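Malwood Opens Indoor Seating and Workroom Plan to Tenants at Cusach Building

HASTHAM, Thu 5 October — Malwood, which fits out and maintains shared work areas for small offices, has released the layout and upkeep schedule for the common room on the ground floor of the Cusach building. The schedule takes effect when the current lease term ends and applies to all tenants with access to the room.

The plan covers furniture, surfaces, plants and the handling of loose items. It replaces the notice posted in June, under which each tenant was responsible for a fixed section of the room. That arrangement left the shared table without an assigned user and therefore without a cleaning interval.

Under the new schedule, the table is treated as a single surface. It is to be cleared of paper, fabric and small goods at the end of each booking, then wiped with a damp cloth and a neutral cleaner. Abrasive pads are not permitted. Office chairs are to be returned to the table with the armrests clear of the edge.

"Most of the wear we record is at the rim, where chairs come into contact with it," said Joaquim Seixas, who manages interiors for Malwood. "The top itself holds up well. We have asked people to push chairs in by the backrest and to stop short of the table."

Common room, Cusach building: plant and pale walls; purple fabric with a lime-green piece; round table with a speckled top.
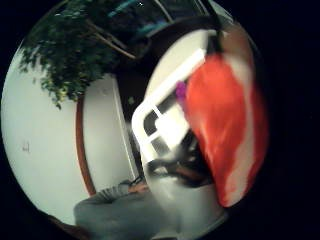
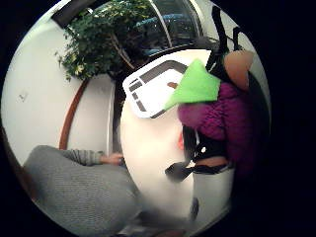
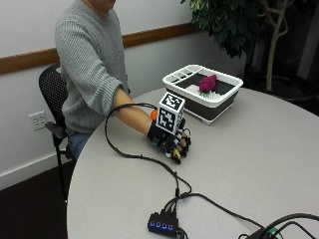
Bookings run in blocks of 4 hours and may be made up to 9 days ahead. A tenant may hold no more than 5 open bookings at one time. Unused blocks are released back to the calendar automatically, and the tenant is not charged for them.

Craft and sample work is allowed in the room under the same terms as desk work. Knitted goods, felt, foam and card may be left between consecutive blocks held by the same tenant, but must be boxed or bagged before the room changes hands. Glue, dye and spray finishes remain excluded. Prothero, the building's cleaning contractor, will move unboxed material to the storage closet and log it by date. Material not claimed within 9 days will be discarded.

Plants are watered by Prothero under the existing contract. Tenants are asked not to add water or to move pots, as several have been placed to keep branches away from the glass and the door swing.

The schedule also sets a repair threshold. Scuffs, nail holes and loose trim will be collected into one work order per quarter, with a labor charge of $100 to each tenant. Damage that affects a door, a lock or a seat will be handled separately — normally on the next working day — and billed to the responsible party where one is known.

"The quarterly order means one visit by one crew," said Tien-fu Chang, building manager at Cusach. "Under the June notice we were scheduling a painter for a single mark on a wall."

Chang said the storage closet will be relabeled before the schedule takes effect, with one shelf assigned to each tenant. Items that do not fit on the assigned shelf must be kept in the tenant's own office.

Printed copies of the schedule are available at the Cusach front desk. Questions about bookings should be directed to the building manager. Questions about furniture and finishes should be directed to the Malwood interiors office in Hastham.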